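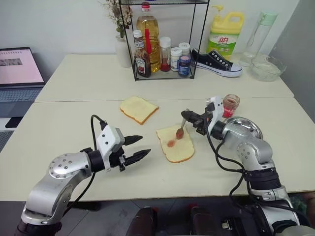 Jam on white bread, with the spoon on the slice.

Search the Diary Enter a name or title Go

Office Diary, Entertainment Desk: Monday

The desk opened at 7:40 a.m. with the matter of the Coppens Awards still unsettled. The host of the ceremony had been quoted over the weekend as saying that the Best Newcomer prize "has not meant anything for years." By the time the first of us had signed in, the remark had been repeated by most of the outlets we follow, in several different wordings. Two of them had placed it in a headline next to a photograph of this year's winner looking unhappy. The photograph was taken last summer at an airport.

Our first decision was to hold our own item until the full recording had been heard. The interview runs to almost 16 minutes and was given to a local radio program in Skirkdale, where the ceremony is held. The section that has caused the trouble comes near the end. The host is asked whether the newcomer prize helps a young singer sell records. The reply is that it has not meant anything for years in terms of sales, and that the host would give it out gladly all the same. The words "in terms of sales" are missing from every version we had seen by 9 a.m.

A short item was published at 9:25 giving the full sentence. The headline took longer than the text. The first version contained the word "slams," and it was removed on the ground that the recording contains no slamming. The second contained "breaks silence," which seemed wrong for a person who had been talking on the radio. We settled on "Host's Remark on Newcomer Prize Was Shortened, Recording Shows." Traffic to the item was modest until lunch.

At 10:15 the winner's representatives at Prorneo, the record company, sent a statement. It said that their client had enormous respect for the host, had not been hurt by the remark, and would be making no further comment. At 10:50 their client made a further comment, a single raised eyebrow symbol posted without text. Prorneo telephoned to ask that we treat the symbol as unrelated. We have no means of knowing what it relates to, and the item was updated to say that it had been posted and at what time.

The organizers of the awards issued their own response shortly before noon. They stated that they had received 3,424 messages from the public since the weekend, that all would be read, and that the host would remain in place for the live broadcast. They declined to say how many of the messages were in favor. I asked twice. The second answer was the same as the first, with a comma added.

Readers have asked why this desk gives space to disputes of this kind. The question is a fair one and comes up each April, when the awards season here is at its busiest. Our position is that the disputes are going to be reported in any case, and that a reader is better served by the whole sentence than by half of it. I would add that the half sentences generally do better. The most read page on the site this morning was a gallery of the winner's haircuts, compiled two years ago and never updated.

The early afternoon was given over to the guest list for the Toltbridge Theater, which will hold the private showing of the new Coppens documentary. The theater seats 661. According to the organizers, 159 of those seats are set aside for press, and our allotment is two. One will go to the reviewer. The other was promised last month to the photo desk, and the promise stands, although three separate requests to reopen the matter were received between 1 p.m. and 2 p.m. Guests have been asked to arrive by the side entrance and to leave large bags at home. The printed invitation gives two different start times. We have written to ask which is correct.
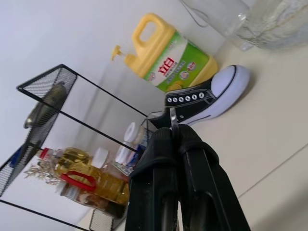
The dress rules for the ceremony itself have also been in dispute, and we published a second item on them at 2:30. The rules ask for "formal footwear," a phrase that has appeared on the invitation for as long as this desk has kept copies. Last year the leader of a well-liked group went up to collect a prize in sneakers and was kept waiting at the foot of the stairs, in full view of the audience, while the point was discussed. They were by all accounts of the plain type lying on its side in the photograph here, black canvas with a white rubber toe cap and a row of white eyelets. The group has now said that all its members will wear the same type this year. The organizers say that the rule has not changed and that it will be applied with good sense. Both statements are given in full in our item, and we have offered no view on which is the more formal.

At 3:45 a correction was made to Saturday's piece on the seating plan. We had written that the host and the former host would be at the same table. They will be at adjoining tables. The former host's office was courteous about it and asked that the new wording not suggest any coolness between the two. I can record that the tables adjoin and that the desk knows nothing further.

The radio station in Skirkdale has since placed the whole interview on its own page, with the disputed section marked. Three of the outlets mentioned above changed their headlines before 5 p.m. One added the missing words in brackets and left the airport photograph where it was. The others had moved on to the group and its shoes.

Items held over for tomorrow: the reply from Toltbridge on the start time; the running order for the broadcast, which Prorneo has promised by midmorning; a reader's letter about the spelling of a song title, which appears to be right; and the matter of whether the haircut gallery should be updated or taken down. The late editor has been asked to watch the winner's account until 11 p.m. and to log any symbols.

The desk closed at 6:20 p.m.

Recent entries
Coppens Awards: Who Is Presenting and Who Has Declined
Prorneo Confirms Delay to Summer Album
Skirkdale Red Carpet Moved Indoors
Correction: Seating Plan for the Main Hall
Toltbridge Theater Showing: Notes for Press Guests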